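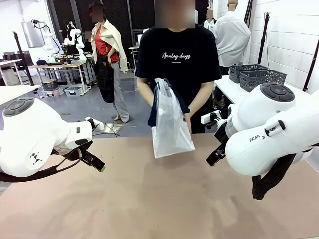
**R. Quintero**, Program Coordinator, Billey Clothing Exchange

Thank you, as always, for your patience with us over the summer, and for the kind note that came with the second payment. We have now passed along 2,441 pieces of clothing against the 2,500 we promised, so we're nearly there, and I expect the Meltden school drive will carry us over before the next report (they are always generous with coats!).

## Where things stand

The Meltden site opened in August and signed up 71 families in its first month. Children's sizes go fastest and we still run short of warm pants. Of the repairs budget, $300 is left, and I'd like your okay to move it to laundry costs.

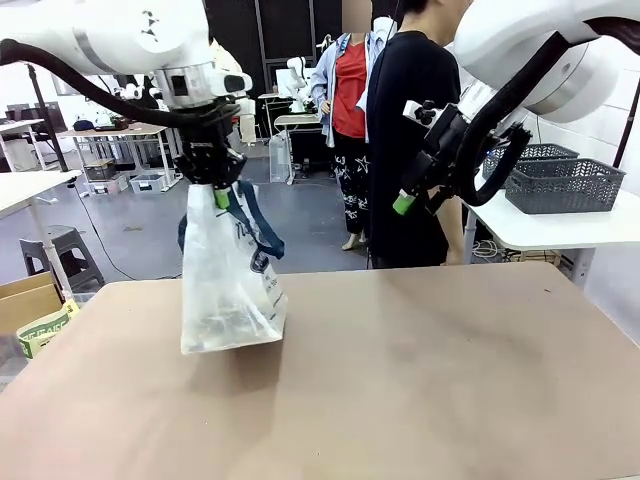
Hestberg wrote back on the draft of this report to ask that we keep the evening hours at Meltden through the winter, as many parents there can't get away before six, and to say the laundry request seemed sensible.

I'd be glad to do that. It means one more paid shift a week, and I'll send the revised budget separately once the rent for the Billey room is settled.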